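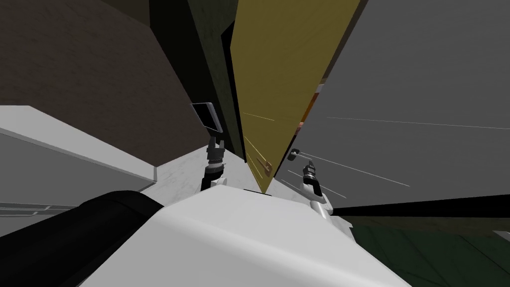 Hryhorii Bilyk commented on the last gallery that the planner should be allowed to give up sooner, and that a robot standing still for a few seconds does less harm than one working its way through a bad solution. He also asked whether the two arms still share a queue. They don't, as of April. Each arm now has its own queue and the two are checked against each other before anything is sent.

Okusow gallery: the kitchen scene

Okusow is our control and planning software for two-armed mobile robots. The pictures on this page come from the simulated kitchen we use for testing, running with the current release. The notes between them cover what has changed in the software, with a line on each of the main parts. Older galleries are still on the archive page, though the settings given there are out of date.

The control loop runs at 100 Hz in simulation. The planner, which we call Fellside, runs separately and passes down a new path whenever it has one. If a path is late, the controller holds the last good position and logs the delay. The limit for a late path is 80 milliseconds by default and can be changed in the settings file under planner.timeout. Set it too low and the arm stops and starts all the way across the room.

Fellside keeps a rough model of the room made of boxes, and a finer one for anything within reach of the arms. Large flat surfaces close to a wrist used to be a problem. The perception side would see one plain dark area, fail to find any edges in it and leave it out of the finer model. We now keep the last known surface until there is good evidence it has gone. It costs some memory, and the old behaviour can be brought back with keep_surfaces set to off. 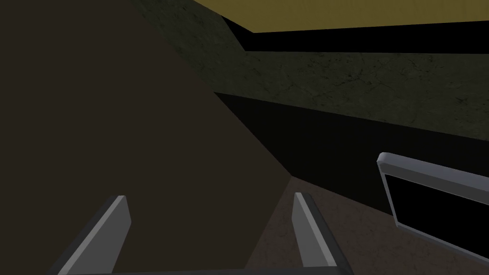 Gripper open beside a large brown surface, dark panel in a grey frame to the right.

Depth data from the wrists goes through a module called Melum. It takes the depth image, drops the points that belong to the robot's own fingers and hands over the rest. The finger mask is worked out from the joint angles, so it moves when the gripper opens and closes. If the mask is out by a few millimetres the planner thinks something is stuck to the fingertips and refuses to move at all - several people have written in about this one. Run the mask check from the tools menu first, before changing anything in the planner.

Held objects are the other half of the same problem. Once the gripper closes on something, the points belonging to it have to be taken out of the room model and attached to the hand, or the arm will try to avoid the thing it is carrying.
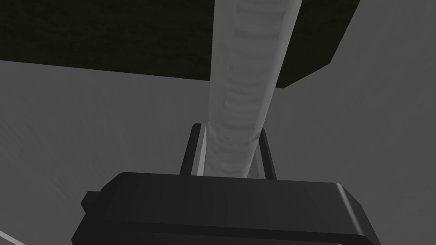 Melum does this by watching which points move with the wrist over a short stretch of motion. The attached shape is then padded slightly and sent to Fellside, which treats it as part of the arm until the fingers open again. Long objects need more care because a small turn at the wrist is a wide sweep at the far end. For those the planner shortens its checking step, and planning takes longer as a result. Soft objects are still treated as stiff. We have a branch that allows for some bend, but it isn't ready to merge.

When the fingers open, the shape is put back into the room model at its last position. In older versions it was simply deleted, and the arm would sometimes drive straight back through whatever it had just put down.

The regression set for the kitchen now has 235 cases, and a full run uses 550 different starting positions spread over them. Most are short moves: reach, close, lift, turn away. The rest are base moves with the arms held in a fixed pose. Prieto, our job runner, splits the set across whatever machines are free and collects the logs at the end. A failed case keeps its random seed, so it can be played back by itself with prieto replay and the case number.

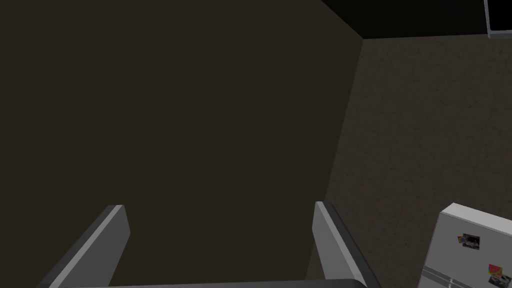

Fingers apart and nothing held. The fridge is at lower right, with magnets on the front.

Known problems in this release: the log viewer loses its place when the window is resized, and the two queues can wait on each other if both arms are sent to the same spot in the same cycle. The second one clears itself after the planner timeout, but it does show up in the log as two late paths. A fix is in testing.

Comments are open below. Please give the version number and attach the planner log if you are reporting a fault.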